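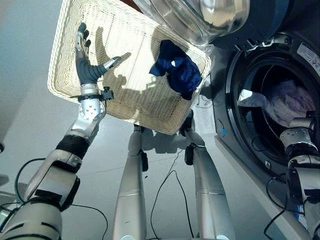 *A white wicker tray with a braided border.*

Basket weaving is back in Vanden, and people can't get enough of it! Over 460 residents have signed up for the spring classes at Swai Hall, and the teachers have added eight more evenings to fit everyone in.

"I had 32 people in my first group, and they all wanted to stay late," said teacher Kerubo Athumani. Beginners start with a flat lattice base - slow work at first - and then move on to rims and handles.

Plenty of the finished baskets go straight into daily use at home, holding bread, mail or a few clothes.
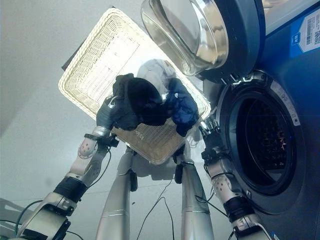 ## How to join

New classes open in November. Call Gitau Owino at the hall, extension 2331, and bring an apron and an old towel.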